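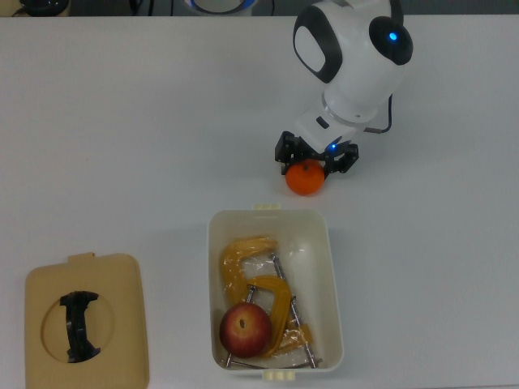

Siu-ming Tu asked after our first talk why a report on packing should begin with fruit, when most of the damage at Dillgate comes from tools. We think the question is fair, and we answer it with the order of packing. 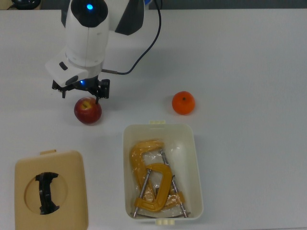

Our project studies what can share one storage box. Afshin Dehghan wrote the first rule: hard things and soft things are kept apart. Clamps with long steel screws, like the two in the clear bag, can press into the skin of an apple, so we keep the apple and the mandarin out of that box. The rule is simple, but in October we still discussed it until late evening. 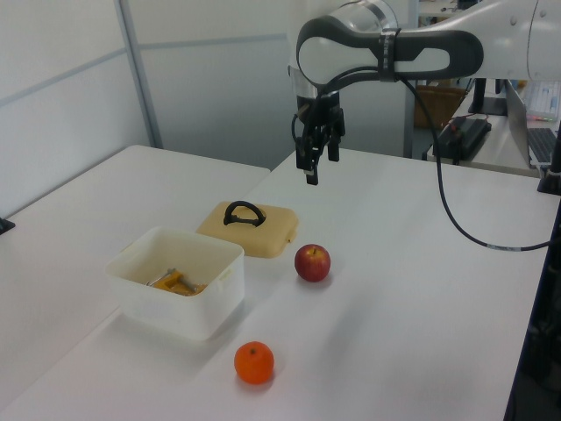 The second rule concerns weight. A box may hold 3,000 grams, and a single tool not more than 400.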